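Month five of working next to a robot at the Stostdale returns depot. People keep asking me at parties if it took my job. A thread.

1/ It took the part of my job I complained about most. I now complain about it in a supervisory capacity.

2/ For the new people: we get returned electronics, check them, sort them, send them on. Power strips, chargers, lamps, one time a waffle iron with the waffle. Before March it was eleven of us and a lot of wrist braces.

3/ Management named the new line Salto. We were invited to submit names and then they went with Salto, which was on the slide inviting us to submit names.

4/ The pitch was 992 items a shift. First week we did 867 and there was cake. The cake said 992. It had been ordered ahead.

5/ What changed for me: I used to pick things up. Now I show a machine how to pick things up. I hold the gripper, squeeze the fingers on the thing, move the thing, let go, put it back, do it again. My hourly went up a little. My title got a lot longer.

6/ You find out how much you know that you never had words for. I have moved maybe a million cords in my life and could not tell you how. Hugo Huet from engineering asked me to "describe my cable strategy." Hugo. I grab it.

7/ The power strips are their own department. The strip is easy, it's a brick. The cord goes wherever it feels like going. Omolara Obi does them fastest on our shift and her entire method is to come in low by the plug end of nothing, where the cord meets the housing. Took her an afternoon to get that into a sentence and I still had to watch her do it.

8/ Me on strip duty, going for the cord end like she taught me:
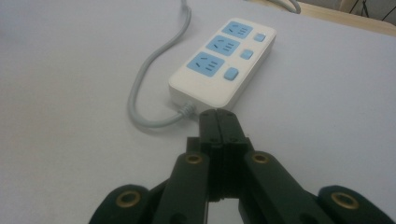

Three outlets, three switches, one cord with opinions.

9/ The target is 100 good ones per item type. Good means no fumbles. I have started saying "that one doesn't count" at home, while unloading the dishwasher.

10/ Not all of it is funny. Two people on nights went over to the Bravow building when the hours changed, and it's a longer drive for both. They got asked. I wouldn't call it much of a question.

11/ Break room has gotten quieter too. We used to talk across the belt all day. Now we're spread out at separate tables, so the gossip arrives late and in worse condition.

12/ My wrists are great though. Haruna, our physical therapist, says she misses me.

13/ Next up is string lights. Omolara has already put in for vacation.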